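Chapter 7
Sorting and Its Claims

Most books on early learning materials open this chapter with praise. Colored blocks, we are told, teach children to classify, and classifying is the root of mathematics, science and clear thought. The claim has been repeated so often that few readers ask where it came from. In this chapter we ask.

Start with what is plain. A child who puts all the red blocks in one pile has done something. The question is what. She may have formed an idea of "red" and tested each block against it. She may have copied the child next to her. She may like red. The pile looks the same in all three cases, and a teacher who walks by and writes "can classify by color" on a chart has recorded the pile and guessed at the rest.

The makers of block sets have not helped. The Semden catalog, which many schools in our study area order from, promises that its sorting range "builds logical thinking from the first session." We wrote to ask how this had been measured and were sent a second copy of the catalog. The Donden set costs more and promises less, but even there the leaflet treats a tidy result as proof of a tidy mind.

7.1 What a mixed set asks of a child

A set can be sorted by color, by shape, or by some rule the child makes up. The trouble begins when these rules pull against each other. If every star in the box is red and every red block is a star, a child can't go wrong, and we can't learn which rule she is using. Sets of that kind are common, and we think they are nearly useless for assessment. A set in which the colors cross the shapes is harder to put away and far more telling.

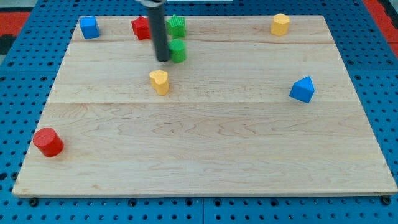

Figure 7.1 Colored blocks on a maple board. Stars occur in red and in green; yellow is shared by a heart and a hexagonal prism.

Consider the two stars in Figure 7.1. A child who sorts by shape will bring them together. A child who sorts by color will send the green one to join the green cylinder. So far, so good - one move seems to separate two ways of thinking. But suppose she picks the two green blocks only for the reason that they stood close together at the start. Nearness is a rule too, and adults forget it. Before you read anything into a pair, move the blocks apart and try again.

The blue blocks raise a different problem. A cube and a triangular prism share a color and very little else, and some children will refuse to put them together at all. It is tempting to call this an error. We would be slower to do so. The child may be sorting by what a block is good for, and a builder has sound reasons to keep cubes away from anything with a sloping side.

7.2 The Histon records

Our main source for this chapter is a set of classroom notes from the school at Histon, taken over 2 years and covering 229 children. They contain 506 separate sorting sessions. In 70 of these the observer asked the child to explain the grouping and wrote down the answer. For the rest we have only the finished piles.

That gap matters more than anything the piles can tell us. The Achari checklist, still in wide use, would score every session in the same way, with or without the child's own words. We will argue in 7.3 that it should not be used without them.

Before you go on, take any mixed set and sort it yourself in two ways. Write down the rule you used each time, then give the finished groups to a partner and ask for the rule. Keep both answers for the exercise at the end of 7.4.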